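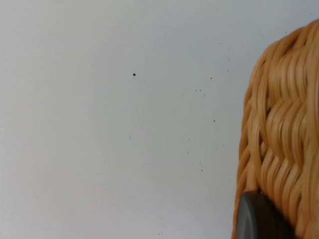
Speaker notes: Woven containers, weave density and load
Emília Koubek, Nulthorpe craft materials meeting, November 3, 2019

Slide 1. Title up while people sit down. State the scope: shallow rectangular baskets for table use. Round baskets and lidded hampers are covered in the Trandov notes and I will not repeat them.

Slide 2. Terms. Stakes are the passive elements. Weavers are the active elements that go over and under them. The base is worked first, then the stakes are turned up at the edge and the wall begins. Border means the finished rim. Some shops say "lip." Pick one term and keep it.

Slide 3. Base and border. Pause on this one.

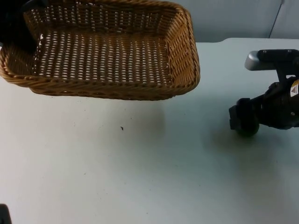
Fig. 2. Rectangular basket, rounded corners, over-under weave. Rim braided more densely than the floor.

Points to make:
- The rim takes the handling. People pick up a basket by the edge, so the border carries the lifting load and most of the wear.
- Rounded corners keep the weavers at a workable radius. A square corner in round material kinks, and kinked strands split.
- An empty basket should be judged from the inside as well as the outside. Joins left proud on the floor will mark soft fruit.

Slide 4. Load test. Basket on 2 supports, bearing on the short sides only. Add weight in steps of 200 grams up to 4000 grams, and hold each step for 30 minutes before reading the sag at the center of the base. Read again after unloading. The difference between the last two readings is the number I care about. Say that the Peñalver sample was tested in a dry room and that I have no humid-room data for it.

Slide 5. Openings. An open floor saves material and lets air through. The limit is the smallest thing you intend to put in. A ball will sit on almost any weave. Beans will not. Against the wall, a round object bears on a few strands only, so the contact area is small and local stiffness matters more than the average.
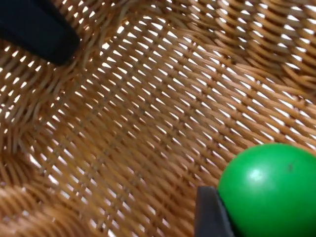
Zitetti wrote after the draft went around that gap size should be measured at the fold between floor and wall too, as the openings there are never the same shape as the ones in the middle. Accepted. Give both figures from now on, floor first.

Slide 6. Care. Brush out, wipe with a damp cloth, air dry away from a heater. No soaking. Skip this slide if short on time.

Leave the load table on screen for questions.

Category: Talks & Handouts > Basketry

Comments

trandov_weaver: Was the sag read from the top or the underside of the base?

E. Koubek: Underside, dial gauge.

mk: Please post the load table as a separate file.

Related
Borders for beginners: three-rod plain
Storing cane over winter
Notes from the Trandov session on round baskets
Repairing a split corner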